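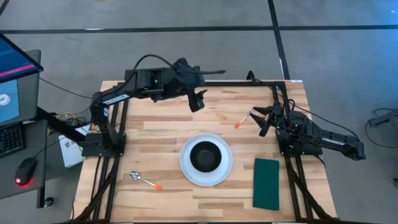
About the Lollilcombe Property Owners League

The Lollilcombe Property Owners League is a membership group for people who own homes, farmland or small businesses in Lollilcombe township. We follow what the township board and the county do about zoning, permits, fees and easements, and we tell our members about it before the vote. We have been doing this since the spring of 2000.

How we started

The League began with a fight over driveways. The township board had drafted an ordinance that would have required a paid permit and an engineer's drawing for any gravel drive longer than a pickup truck. The first most people heard of it was a notice taped to the door of the feed store on Joner Road. By the night of the hearing the board had 309 signed letters against it, and the draft was pulled from the agenda before public comment opened.

Raffaele Longo, who had collected most of those letters, kept the names and addresses in a shoebox. That shoebox was our first mailing list. He served as president for the first nine years and still writes the zoning column in our newsletter.

What we do

We read the agendas. The township posts them late in the week and the packets can run long, so we put out a plain summary by Saturday morning with the item numbers and the names of the board members to call.

We go to the meetings. At least one League member attends every regular session of the township board and the planning commission, takes notes and files them in our office, where any member can read them.

We help people with hearings. If you have received a violation letter or been turned down for a variance, we can explain the deadlines and sit with you while you fill out the forms. We are not attorneys and do not give legal advice. When a case needs a lawyer we will say so.

We send questionnaires to candidates for township and county office and print the answers word for word. A blank answer is printed as a blank.

What we have worked on

The Oyewole Creek setback rule, which would have kept owners from repairing existing sheds and fences near the creek, was rewritten to allow repairs. The rental inspection fee passed over our objection, though at half the amount first proposed. The Avudska annexation is still open, and our position is that no parcel should be annexed without a vote of the people who live on it.

Who runs it

The League has a board of 7 directors, elected by the members every July. Directors are not paid and may not hold township office while they serve. We have one part-time employee, who answers the phone and lays out the newsletter.

We do not endorse candidates. We take no money from the township, the county or any developer with an application pending. Dues cover the rent, printing and postage.

Joining

Anyone who owns property in the township may join as a voting member. Renters and former residents can join as associates and receive the same mailings.

Our office is at 1106 Joner Road, upstairs, with the entrance on the parking lot side. Membership forms are in the rack inside the door, and we will mail one on request.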